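How Germs Travel, and How Clean Hands Stop Them
An explainer for young readers

Every day, your hands touch hundreds of things. They turn doorknobs, hold pencils, pet dogs, and pass the ball at recess. Many of those things have germs on them. Germs are living things, or bits of material, so small that you need a microscope to find them. Most do no harm at all. A few can make people sick.

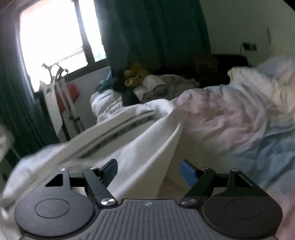 By the Clulstead Children's Health Desk
Reading level: grades 3 to 5
Last reviewed 5th July

What is a stomach bug?

A stomach bug is an illness that causes throwing up, belly cramps, or diarrhea. It is often caused by a virus. A virus cannot grow by itself. It must get inside the cells of a living thing, where it makes copies of itself. Your body notices and begins to fight back. The fever and tiredness you may feel are part of that fight.

How does it spread?

Stomach viruses usually enter the body through the mouth. A person who is sick may leave the virus on a faucet, a cup, or a towel. The next person touches the same spot and then eats a sandwich. It takes very little virus to make someone ill, and some kinds can stay on a hard surface for days.

In November, the school in Rerkutholm asked its students to keep a hand-washing diary. There were 166 students who took part. Many of them found that they washed after using the bathroom but forgot before snack time.

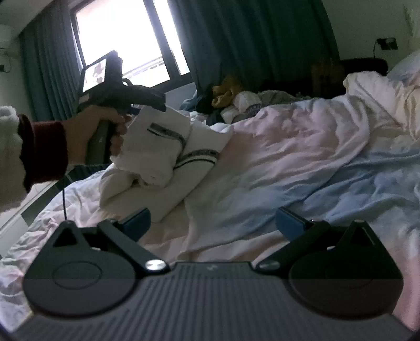 When a person in your home has a stomach bug, the room where that person rests needs extra care. Adults should do the cleaning, and they should wear gloves. Sheets and blankets may be soiled even when they look fine. A bed with rumpled pastel bedding, for instance, gives no sign of whether a virus is on it. The adult should lift the bedding gently, without shaking it, and wash it with detergent on the longest cycle the label allows. Then it should be dried completely on a warm setting, if the label permits.

How to wash your hands

Wet your hands with clean running water. Add soap and rub it into a lather. Scrub the palms, the backs, between the fingers, and under the nails for as long as it takes to sing the "Happy Birthday" song 2 times. Rinse well and dry with a clean towel. Hand sanitizer is useful when there is no sink nearby — but it does not work well against some stomach viruses, so soap and water are the better choice.

When should you stay home?

Tell an adult right away if you feel sick. Children with a stomach bug should rest at home and take small sips of fluid often. Most schools ask students to stay away until 2 full days after the last time they threw up or had diarrhea. An adult should call a doctor if a child cannot keep fluids down, has blood in the stool, or is very sleepy and hard to wake.

Words to know

Virus: a tiny germ that makes copies of itself inside living cells.
Contagious: able to pass from one person to another.
Dehydration: what happens when the body loses more water than it takes in.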